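From: Nadège Besson
Date: 2021-12-22
Subject: Re: [nodville-helpers] Flood repair trip, who is still in?

Kwaku Boateng wrote:
> We have the church hall at Nodville for 8 nights in February.
> Foltex has come good with paint, all of it one colour. Don't ask
> which colour. Can everyone confirm by replying to the list?

I'm in, and so is my sister, who has never held a roller but has strong views on skirting boards. The colour is beige, for anyone who did want to ask. There's enough of it to do the library, the clinic and, if we get bored, the neighbours.

Money: the sausage sizzle and the quiz night brought us to $1784. The trailer hire takes $535 of that, before fuel. Please don't offer your cousin's trailer again. We remember your cousin's trailer.
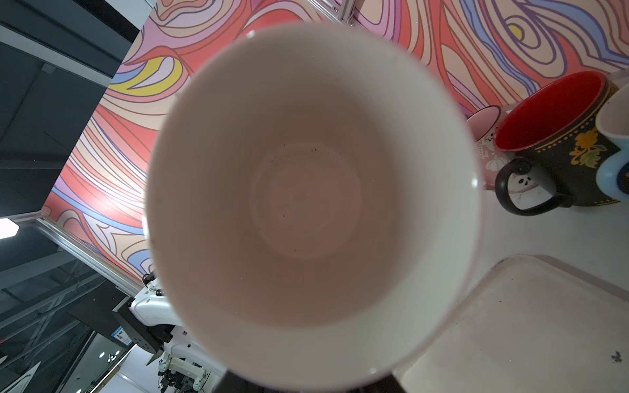 Kwaku wants to know if the students can have their hours counted toward the placement unit. Bickerstaff says yes, provided someone signs the sheet each night and it isn't the student. I can do the signing if the sheets get to me before tea and not after, when my signature goes downhill.

Still missing are 2 drivers with a manual licence and anybody who can hang a door. Being confident about doors doesn't count, as the clinic found out last time.

Replies to the list, please - my own inbox is full of Festex invoices.

Nadège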